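Trernau Community Boards > Allergy and Sinus > Saline rinses and sprays

Topic: Kubiak rinse packets and tap water guidance

Posted by w_malinowski (Moderator)
February 2022

Members are asked to use this topic for all questions concerning the revised leaflet supplied with Kubiak rinse packets. The previous topic reached 145 replies and has been closed. It remains available for reading.

The revised leaflet instructs users to prepare each rinse with distilled, sterile, or previously boiled water. The earlier leaflet said only "clean warm water." One packet is still intended for 250 mL.

Wiesława Malinowski
Moderator, Allergy and Sinus

Posted by stimach_reader

Thank you for opening a new topic. I wish to register a concern. The leaflet states that boiled water should be cooled before use, but it gives no storage period. Our household boils a full kettle in the evening and uses it the following morning. Is that acceptable under the new wording?

Posted by L.Brzozowska

In reply to stimach_reader:

The leaflet is silent on the point, and I would not read permission into silence. My own practice is to boil the water, cool it in a covered container, and discard whatever has not been used within the day. Your pharmacist can advise on your particular arrangement.

I must disagree, however, with the suggestion made in the closed topic that a pitcher filter is an adequate substitute. A pitcher filter is made to improve taste. It should not be relied upon to remove organisms from water that will enter the nose.

Posted by dsikora

In reply to L.Brzozowska:

With respect, the member in the closed topic was referring to a filter with a stated pore size of one micron or smaller, and several public advisories accept such filters. The two products should not be treated as one. I have no objection to the remainder of your post. 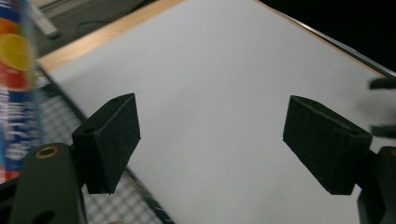
On the matter of the packets themselves, the Kubiak mixture contains sodium chloride and sodium bicarbonate, and members who experience stinging should first confirm that they have used the full 250 mL. A weaker or stronger solution is the usual cause. Persons who measure dry salt at home should weigh it on a clean surface; a large sheet of white paper, such as the one in my picture, is suitable for catching stray grains, and it may be thrown away afterward. Iodized table salt should not be used.

Danuta Sikora

Posted by L.Brzozowska

In reply to dsikora:

I accept the correction regarding filters of that type, provided that the pore size is printed on the package. I do not accept that home measuring should be encouraged on this board at all. The packets exist to prevent errors.

Posted by stanislawa_r

I have used the Dorkitano squeeze bottle with these packets for 9 years. The bottle must also be washed and left to dry fully between uses. The closed topic gave very little attention to this, and I would ask that the moderator add it to the opening post.

Posted by stimach_reader

In reply to L.Brzozowska:

Your answer is noted, and I will consult the pharmacist. On home measuring I side with dsikora. Packets are not affordable for every member, particularly those who rinse twice daily.

Posted by w_malinowski (Moderator)

The request from stanislawa_r is granted, and a line on washing and drying the bottle will be added. Home measuring may be discussed, but members may not post recipes for infants or young children. Questions about rinsing after surgery should be directed to the treating physician.

Views: 2,083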